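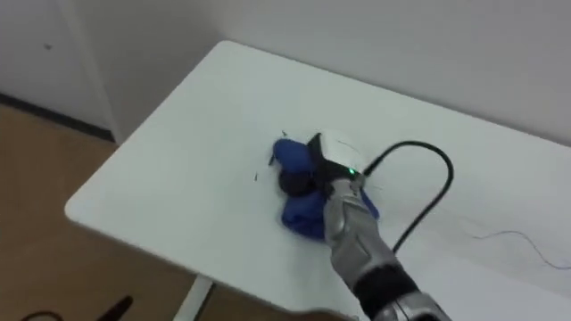 Refugio Becerra wandte nach der letzten Sitzung ein, ein Bürgerbegehren sei doch schon deshalb demokratischer als ein Ratsbeschluss, weil mehr Menschen daran beteiligt seien. Der Einwand wird hier aufgenommen, er betrifft den Kern des Stoffs. Zu trennen sind drei Dinge: wer eine Frage auf den Stimmzettel bringen darf, wer sie formuliert und wer am Ende abstimmt. Die Beteiligung kann auf der letzten Stufe hoch sein und auf den beiden ersten sehr niedrig.

# Direkte Demokratie in der Kommune — Skript zu Sitzung 2

Grundlage ist das Fallbeispiel Plenham: Stadtrat mit 23 Sitzen, direkt gewählte Bürgermeisterin, eine Satzung, die Bürgerbegehren und Ratsreferendum zulässt. Der Text der Satzung liegt im Kursordner. Bitte die Paragrafen zu Fristen und Quoren vorab lesen, sie werden in der Sitzung nicht noch einmal vorgestellt.

## Begriffe

**Bürgerbegehren.** Der Antrag aus der Bürgerschaft, eine Sachfrage zur Abstimmung zu stellen. Er braucht eine Mindestzahl gültiger Unterschriften.

**Bürgerentscheid.** Die Abstimmung selbst. Ein erfolgreiches Begehren führt in der Regel zum Entscheid, es sei denn, der Rat übernimmt das Anliegen vorher.

**Ratsreferendum.** Der Rat legt von sich aus eine Frage vor. In der Klausur wird das häufig mit dem Bürgerbegehren verwechselt. Der Unterschied liegt im Auslöser, die Abstimmung läuft gleich ab.

**Unterschriftenquorum, Beteiligungsquorum, Zustimmungsquorum.** Das erste betrifft die Sammlung, die beiden anderen das Ergebnis. Beim Beteiligungsquorum muss ein bestimmter Anteil der Wahlberechtigten teilnehmen, beim Zustimmungsquorum ein bestimmter Anteil mit Ja stimmen. Beide Regeln setzen unterschiedliche Anreize (siehe unten).

Nicht Teil dieser Sitzung sind unverbindliche Bürgerbefragungen. Ihr Ergebnis bindet den Rat rechtlich nicht, auch wenn sie politisch erheblichen Druck erzeugen können.

## Der Streit um die Öffnungszeiten

In Plenham beschloss der Rat, den Verkauf von Alkohol in der Innenstadt ab 22 Uhr zu untersagen. Gegen den Beschluss bildete sich eine Initiative aus Kioskbetreibern und Gastwirten. Ihr Begehren zielte darauf, den Beschluss vollständig aufzuheben. Eine zweite Gruppe, vor allem Anwohner, wollte das Verbot behalten und die Uhrzeit vorverlegen, auf 19 Uhr.

Die Satzung gibt für Begehren gegen einen Ratsbeschluss 30 Tage ab Bekanntmachung. Für Begehren, die sich nicht gegen einen bestehenden Beschluss richten, gilt keine Frist. Genau daran entzündete sich der erste Konflikt: Ist eine Verschärfung ein Begehren gegen den Beschluss oder ein eigenständiges Anliegen? Die Verwaltung sah darin ein eigenständiges Anliegen, die Kioskinitiative widersprach und sprach von Ungleichbehandlung.
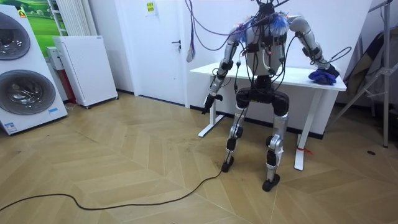 Für die Zulässigkeitsprüfung ist diese Einordnung entscheidend. Wer innerhalb einer kurzen Frist sammeln muss, braucht von Anfang an Personal und Geld oder ein Netz von Unterstützern. Die Kioskinitiative beauftragte die Agentur Venditard, die an Haltestellen und vor Supermärkten sammeln ließ. Die Anwohner sammelten selbst, überwiegend an der Haustür, und ließen sich damit bis in den August Zeit.

Bezahlte Sammlung ist in Plenham erlaubt. Der Rat diskutierte eine Offenlegungspflicht für die Finanzierung, fand dafür aber keine Mehrheit. In der Nachbarstadt Grajales gibt es eine solche Pflicht: Auf jedem Bogen steht, wer die Sammlung bezahlt. Für den Vergleich beider Städte ist zu beachten, dass Grajales zugleich ein niedrigeres Unterschriftenquorum hat. Ein Unterschied in der Zahl der Begehren lässt sich deshalb nicht allein auf die Offenlegung zurückführen.

## Die Frage auf dem Stimmzettel

Eine zulässige Frage muss mit Ja oder Nein zu beantworten sein. Sie darf nur einen Gegenstand betreffen und keine Wertung enthalten. In der Praxis ist die letzte Anforderung die schwierigste. Drei Fassungen aus dem Verfahren:

1. »Soll der Ratsbeschluss zum nächtlichen Alkoholverkauf aufgehoben werden?«
2. »Soll die unverhältnismäßige Einschränkung des Einzelhandels beendet werden?«
3. »Soll der Verkauf von Alkohol in der Innenstadt nachts erlaubt bleiben?«

Fassung 2 ist wertend und wurde zurückgewiesen. Fassung 3 klingt neutral, verdeckt aber, dass bereits ein Beschluss vorliegt — »erlaubt bleiben« unterstellt einen Zustand, den der Rat gerade geändert hatte. Fassung 1 kam auf den Stimmzettel. Auch sie ist nicht ohne Probleme. Wer das Verbot ablehnt, muss mit Ja stimmen, wer es befürwortet, mit Nein. Solche Umkehrungen führen zu Fehlstimmen, deren Zahl nachträglich nicht zu ermitteln ist.

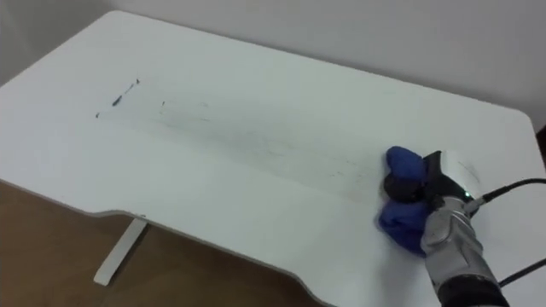
Das Umfrageinstitut Biltance hatte vor der Abstimmung mit zwei Formulierungen gearbeitet. Die eine Hälfte der Befragten bekam Fassung 1, die andere Fassung 3. Mit Fassung 3 fiel die Ablehnung des Verbots deutlich stärker aus. Methodisch ist das ein Split-Ballot-Experiment: Die Zuteilung erfolgt zufällig, sodass Unterschiede im Antwortverhalten der Formulierung zugerechnet werden können, soweit sie über die Stichprobenschwankung hinausgehen. Ob der Effekt am Abstimmungstag in gleicher Stärke auftritt, ist eine andere Frage. Zwischen Umfrage und Abstimmung liegt ein Wahlkampf, in dem die Lager ihren Anhängern erklären, was Ja und Nein bedeuten.

Liegen zwei Begehren zum gleichen Gegenstand vor, können beide eine Mehrheit erhalten. Für diesen Fall sieht die Satzung eine Stichfrage vor. Sie wird auf demselben Zettel gestellt und nur ausgewertet, wenn beide Vorlagen angenommen sind und sich widersprechen.

## Anreize der Quoren

Beim Beteiligungsquorum haben Gegner einer Vorlage zwei Möglichkeiten: mit Nein stimmen oder zu Hause bleiben. Wird das Quorum voraussichtlich knapp, kann Fernbleiben wirksamer sein. Eine Nein-Stimme hilft dann, das Quorum zu erreichen, und nützt damit der Gegenseite.

Beim Zustimmungsquorum entfällt dieser Effekt. Nur Ja-Stimmen zählen für das Erreichen der Schwelle, eine Nein-Stimme schadet dem eigenen Anliegen nie. Ein Restanreiz zur Demobilisierung bleibt dennoch, etwa indem Gegner auf eine öffentliche Debatte verzichten und das Thema klein halten.

Plenham hat ein Zustimmungsquorum. Der Antrag einer Ratsfraktion, Abstimmungen grundsätzlich mit Wahlen zusammenzulegen, würde die Beteiligung voraussichtlich erhöhen und die Hürde damit faktisch senken, ohne dass der Satzungstext zum Quorum geändert werden müsste.

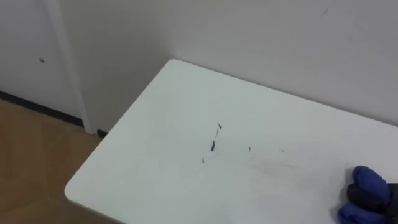
## Zurück zum Einwand

Wie demokratisch ein Verfahren ist, hängt davon ab, welchen Maßstab man anlegt. Gemessen an der Zahl der Abstimmenden liegt der Bürgerentscheid vor dem Ratsbeschluss. Nimmt man die soziale Zusammensetzung der Abstimmenden hinzu, wird das Bild weniger eindeutig, denn bei geringer Beteiligung sind einzelne Gruppen meist schwächer vertreten als andere. Ein dritter Maßstab ist die Zurechenbarkeit. Ratsmitglieder können abgewählt werden, eine Initiative löst sich nach der Abstimmung oft auf.

In der schriftlichen Arbeit genügt es nicht, einen dieser Maßstäbe zu nennen. Verlangt wird, dass er begründet und auf den Fall angewendet wird.

## Vorbereitung auf die nächste Sitzung

- Satzung Plenham, Abschnitt über die Kostendeckung: Muss eine Initiative angeben, wie ihr Anliegen finanziert wird? Wer prüft die Angabe?
- Eine eigene Fassung der Abstimmungsfrage formulieren, bei der Ja und Nein nicht umgekehrt sind und der bestehende Beschluss trotzdem genannt wird. Höchstens ein Satz.
- Die Stellungnahme der Verwaltung zur Einordnung des Anwohnerbegehrens lesen. Sie liegt im Kursordner hinter der Satzung.

Die Fassungen bitte vor der Sitzung in den Kursordner legen, ohne Namen.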